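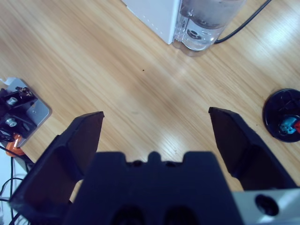 FLUVPORT, 16 October 2025

Gusine opens its hand-teaching program to small workshops and community kitchens

Gusine is very pleased to announce that its hand-teaching program, which has been running quietly with a handful of local partners since January, is now open to any small workshop, café, repair shop or community kitchen in the Fluvport area that would like to show a robot arm how to do a job. No programming is needed, and you don't have to own a robot. What we ask for is a person who knows the task well, a bit of patience, and a willingness to do the same thing over and over while the arm follows along.

The idea behind the program is an old one, and anybody who has ever trained an apprentice will recognise it. Some jobs are hard to write down. Ask a good cook how firmly to hold a jar, or a bicycle mechanic how far to turn a nut, and you'll usually get a shrug and an offer to show you. We decided early on to take people up on that offer. A person guides the arm through the task, either by taking hold of it and moving it directly or by sitting at a matching pair of handles a short distance away and steering it from there, and the movements are recorded together with what the arm's own cameras see. After enough of these demonstrations, the arm is given a try by itself, and the person who taught it tells us where it went wrong.

Our partners have recorded 1539 demonstrations so far. Many of them are of very ordinary things, and we're proud of that. There is a great deal of lifting and setting down, a great deal of putting lids back where they belong, and rather a lot of carrying cups from one side of a table to the other.

"People come in expecting something grand and then spend their whole first morning moving a cup," said Maysoun Sayegh, who leads the teaching program at Gusine. "By lunch they have opinions. They'll say the arm comes in too steeply, or that it should open its fingers sooner, and they're nearly always right, and we write it all down. I've been doing this work for 8 years and I still learn something from watching a person who's good with their hands."

Much of the work over the past few months has been on the view from the wrist. The camera there looks out past the two black fingers of the gripper, so it sees the tabletop much as you'd see it past your own finger and thumb. It travels with the arm, and that makes it very handy for the last little bit of a reach. It also means the teacher has to think about light, and a bright patch of glare on a pale wooden table is well worth having in the recordings, as few kitchens or workshops have perfect lighting. We used to tidy the tables carefully before every session. These days we tend to leave the cables and bits of hardware where they are, in the belief that an arm taught on a bare bench will have a harder time on a lived-in one.

Taking hold of the arm directly is still the favourite method with newcomers, and we usually suggest starting there. You feel the weight of it, you get a sense of how far it can comfortably stretch, and you stop being shy of it fairly quickly. The remote handles take longer to get used to. Their great advantage is that your own hands stay out of the camera's view, so the recording shows only what the arm will see when it works alone. Most of our teachers end up using the handles for the bulk of their demonstrations, though a few have stuck firmly with the hands-on method and we're happy to have both.

Rami Chidiac of Rawashdeh, a repair shop that joined the program in its first weeks, has taught the arm to sort small parts and hopes to move on to fittings next.

"I was the slow one in the group, I don't mind saying," said Chidiac. "With the handles I kept closing the gripper too early, and I'd go home annoyed with myself. Then one afternoon I stopped looking at the screen so much and watched the table, and it all started to feel more natural. What I like is that they keep the clumsy attempts too, as long as you recovered from them. The arm needs to see how you fix a bad grab."

New partners will be welcomed at the Drudden building, where Gusine has fitted out 2 teaching rooms, each with an arm, a set of handles and a good solid table. Visiting teachers may bring their own objects, and we'd encourage it, because the cup you use every day will always teach the arm more about your work than one of ours. A Gusine staff member sits in on every session, and the arm moves at a gentle speed throughout.

Places in the first open intake are limited to 31 teachers. There is no fee. Sessions are held in the daytime, and we'll do our best to work around shop hours and the school run. Recordings stay with Gusine and the partner who made them, and are shared further only when both have agreed in writing. Anyone who would simply like to come and have a go before making up their mind is welcome to ask for a short visit, and the kettle will be on.

To apply, or to arrange a visit, please write to the teaching program at Gusine, care of the Drudden building, Fluvport, with a few lines on the task you have in mind. A plain description is best. If it's easier to show us than to tell us, say so, and we'll set up a table.

About Gusine

Gusine is a Fluvport company that helps small organisations teach robot arms everyday manual tasks by demonstration, both hands-on and by remote control. Its teaching program is led by Maysoun Sayegh.

Media enquiries: Maysoun Sayegh, Teaching Program, Gusine, Drudden building, Fluvport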